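In praise of the bare white table

I grew up in a house where the kitchen table was a filing cabinet with legs. Bills, seed packets, somebody's helmet, a jar of pens that didn't work. You ate in whatever clearing you could make with your elbow. So maybe it was always going to end like this, with me getting evangelical about a plain white tabletop in Troltwood.

People hate them, I know. My neighbours think white furniture belongs at the dentist. Every July the Faninley market fills up with chunky timber slabs, all knots and cracks and character, and I get it, they're gorgeous! I owned one for years. I also spent those years digging toast crumbs out of the character with a skewer.

A white top shows you everything, which is the usual complaint and exactly why I like it. Tea ring? There it is. Wipe it, done, back to your book. And the colour does lovely quiet things if you let it – a bit of grey creeping in on one side, a soft sheen that's never quite a shine. I paid 502 dollars for mine, and the timber one cost me 2000, so don't tell me plain is for people with money to burn.

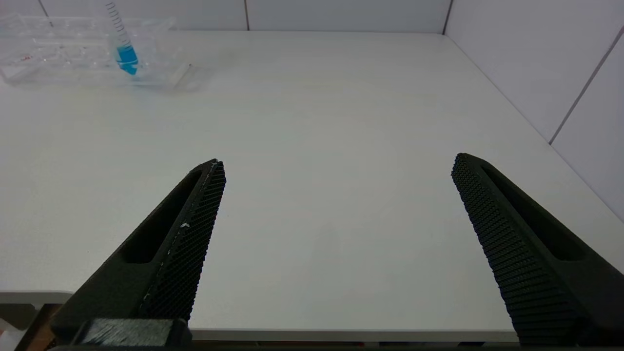 White top, pale walls, and most of the surface left clear.

Now, I'm not saying live like a monk. Push a few things up to the far corner if you must (I do, constantly). What I'd defend is the big stretch in the middle, where you can roll out pastry or spread a map or do nothing whatsoever. My mum still reckons it looks like we're moving out. She puts her handbag on it every single visit, right in the centre, and I've stopped saying anything.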